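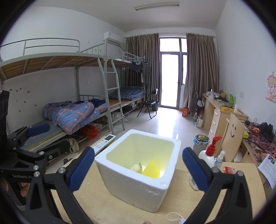 Foam box, bottles and a packet on a desk.

Morora Household Packaging Study: call for participants

Morora is looking for households in Hirasden and the surrounding district to keep a record of the packaging that comes into their homes. The record runs for five weeks from the start of August. You do not need to recycle, compost or have any interest in waste. We want ordinary households doing their ordinary shopping.

Last year 655 households took part. This year we have places for 1000.

What the study is about

Council collection figures tell us what goes into the bins by weight. They do not tell us what people keep, what they use again, what they give away, or what sits in the garage for a year before it goes out. Foam boxes are a good case. They are light, so they barely show up in weight figures, and a lot of them never reach a bin at all. They get used for seedlings, for fishing trips, for storing paint tins, for keeping the drinks cold at the footy. The same goes for jars, spray bottles, pump bottles, biscuit tins and the padded bags that parcels come in.

We want to know how long packaging stays in the house, what it gets used for, and what makes people finally get rid of it. The results will be used in planning drop-off points in Hirasden and in deciding which materials the Akpan Road depot should accept.

Who can take part

You can take part if you:

- live in the Hirasden district, including the rural delivery areas
- are 18 or over
- expect to be at the same address for the whole five weeks
- can spend a few minutes a day on the record

One adult signs up for each household and is responsible for the record, but anyone in the house can help fill it in. Children are welcome to help. Renters, share houses, people living alone and people in caravans or retirement villages are all eligible. We had very few share houses last year and would like more.

You can't take part if someone in your household works for Morora or for the Akpan Road depot. If you took part last year you are welcome to apply again, but new households will be placed first.

What you will do

In the first week you do a one-off count of the reusable packaging already in your home. This takes most people an hour or two, depending on the shed. We send a checklist that goes room by room. You do not have to empty cupboards.

After that you record packaging as it arrives and as it leaves. For each item you note the type, the material if you know it, where it came from (supermarket, market, online order, takeaway, gift, other) and what happened to it. If you keep something and use it for another purpose, there is a line to say what. A few words is enough. "Screws" or "dog food" is fine.

Soft plastics are recorded by the bagful. We supply the bags, and you write a tally on the outside before they go out.

At the end of the last week you fill in a short questionnaire. We also ask some households for a follow-up phone call of up to half an hour. You can say no to the call and stay in the study.

Paper or phone

You can keep the record in a paper booklet or in Istomach, the diary app we use for all our household studies. The app works on most phones and tablets and will save entries without a signal, then send them when you are next connected. The booklet asks the same questions in the same order. Please choose one and stay with it. Last year some households used both and we had trouble matching the entries.

The booklet is available in large print. If you would like to do the record by phone call with one of our staff, tell us when you apply and we will set a regular time with you.

Photos

Photos are optional. If you send them, please check that there are no faces, letters, prescription labels or number plates showing. We may use photos in the report but will ask you first.

What you get

Each household that completes the five weeks receives a $140 grocery voucher, sent by post once your final questionnaire is in. Households that do the follow-up call receive a further $30. If you withdraw early for any reason, you will receive part of the voucher according to the number of full weeks you completed.

You also get a copy of the summary report.

Your information

Records are stored under a household number. Your name and address are held separately and are used only to contact you and send your voucher. Nothing is passed to your landlord, your insurer or the council's rates office. We do not inspect bins or visit homes.

You can withdraw at any time up to the end of the study and ask for your entries to be deleted. Once the results have been combined we can no longer pick out a single household's entries.

Common questions

I'm going away for a weekend. Can I still do it?
Yes. Mark the days as away. Up to four away days is fine. More than that and we would prefer you waited for the next round.

Do I have to weigh anything?
No.

What if I forget a day?
Fill in what you can remember and tick the box that says it was done late. Please don't guess at a whole week.

Does packaging from work count?
Only if you bring it home. Boxes and tubs carried home from a shop, kitchen or worksite are of real interest to us, so please put them down.

I run a small business from home. Which packaging do I record?
Record the household's. If an item is used for both, record it and write B next to it.

What about packaging I put on the kerb or give away online?
Record it as given away, with the date it left.

How to apply

Application forms are at the Hirasden library, the community centre and the front counter of the Akpan Road depot. You can also fill in the form on the Morora website. It asks for your address, the number of people in the household, the type of home and whether you want paper or the app.

There is an information session at the library on Tuesday at 6.30 pm, upstairs in the meeting room. There is a lift. You can look through a booklet, try the app on one of our tablets and ask questions. You don't need to book, and coming along does not commit you to anything.

We will write to everyone who applies, whether or not they have a place. If we get more applications than places we will choose so that each part of the district and each type of home is covered. Starter packs go out by post in the week before the study begins.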